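## Gripper upkeep on the Flider cell

**How often do I check the finger screws?**
Every 50 cycles on computer teardown work, and after any hard contact with a case wall. Use a hex key and snug them — don't lean on it.

**Does the cell need a new zero after a finger swap?**
Yes. Run the zero routine with the fingers open and nothing in reach.

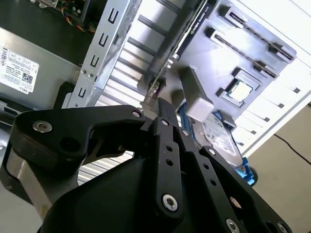
**The fingers close unevenly. What now?**
Check the linkage pivots first. A dry pivot drags on one side. If cleaning doesn't fix it, replace both fingers as a pair.

**When are the pivots greased?**
At 1000 cycles. Wipe off the extra, or it ends up on the boards.

**When does the gripper come off for service?**
At 3000 cycles. Send it to the Wutilbridge shop with the log sheet.

**What is fault 111?**
On our cell, the gripper lost its zero. Open it, clear the fault and zero again.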